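Towel results, second round

Friday, May 15, 2020

The first round of Climon was trained to fold from a flat start, and it did fine until the towel was not flat. So I dropped the fold and worked only on the step before it: find a corner, take hold of it, pull. The model gets one overhead view and picks a single grasp point.

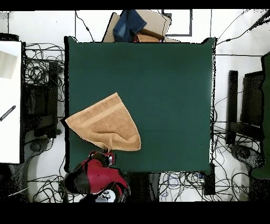 Visitación Nieto

I trained on 1288 grasps, all on terry cloth. Each one is labeled by hand as corner, edge or middle. In testing, the new version picked a true corner in 61 percent of trials. The old one, Rirnier, picked by height alone and mostly went for the top of the heap - a bad rule for a bunched towel, where the highest point is usually a fold.

Most of the misses fall into 2 groups. Either a fold comes to a point and gets scored as a corner, or the point is right and the fingers close short of the cloth.

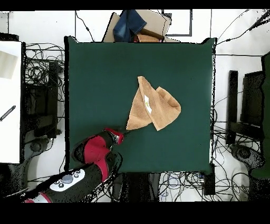
Why not use depth as well as color?

I tried it for 7 days in November. Thin layers of terry differ so little in height that the depth signal was mostly noise, and the scores did not move.

Next I want to let it try a second grasp after a miss. Labels for that are half done.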